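Dogbe motion planner with the two-arm add-on: a long-ish review after one winter of use

I put off writing this until February because I wanted to live with the thing first, and I'm glad I did, as my opinion in the first week was a good deal grumpier than it is now!

We came to Dogbe from Rula, which served us well with one arm and got terribly confused with two. Our daily job is sorting tableware and cloths into bins, with both arms sharing one table, so what I cared about most was whether the planner could keep them busy at the same time without a lot of polite waiting around. It can. You give each arm its own task list, mark the space they share, and the planner works out who goes where (the preview window is lovely, and I've caught more than one silly mistake of mine in it).
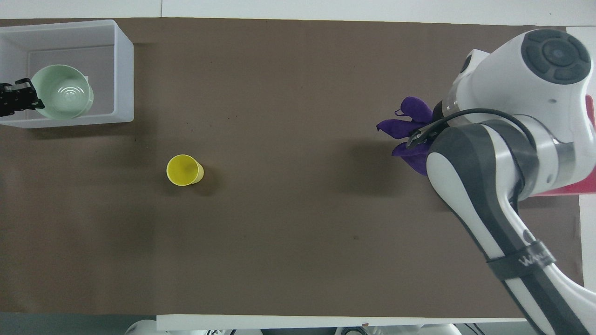 Bowl in one gripper, cloth in the other, both arms under Dogbe.

Cloth is the harder case, of course. Dogbe lets you attach a "soft load" to a gripper, a sort of padded bubble that the other arm keeps clear of, and you can set how far it hangs. The default is too generous for small cloths and I spent a whole afternoon wondering why one arm refused to go anywhere near the middle of the table. Amerley Abugri finally found the setting on page 402 of the manual. Yes, the manual has that many pages, and the index is dreadful. 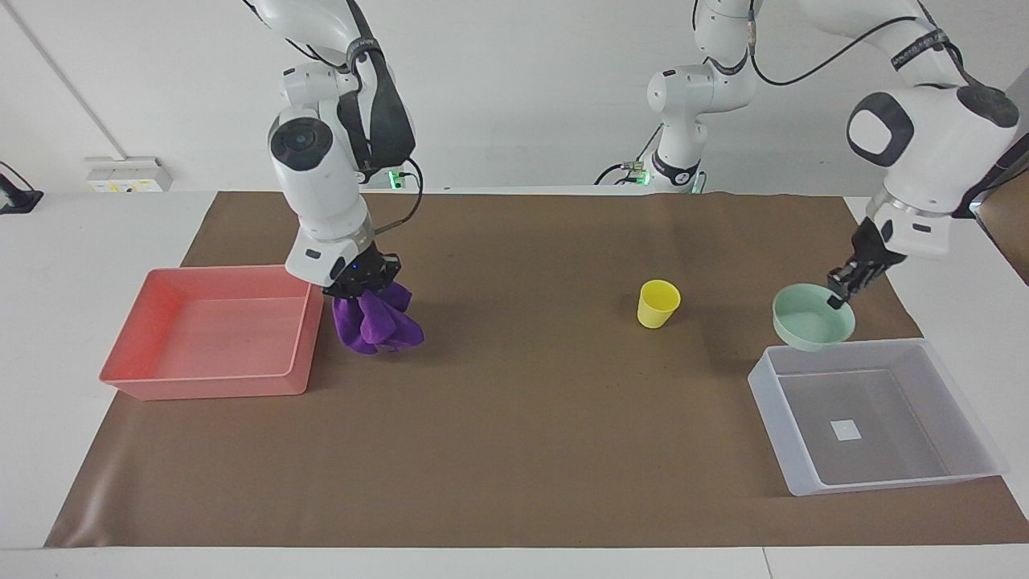 Bowls were much easier going. The grasp editor lets you pick a stretch of rim and an approach angle, and then it tries up to nine variations before giving up and telling you so in plain words. I do wish it remembered which one worked last time. Saron Kassa wrote us a little script for that, and I gather Ullmont, who sell the perception module we pair it with, have been asking for the same thing.

Installation took two of us most of a morning, and support answered my emails kindly every time, even the cross one. Four stars from me, and I'd give the fifth for a decent index.

Reviewed by Ewurabena Akpalu

Contact Clultside Reviews | © Clultside | Back to top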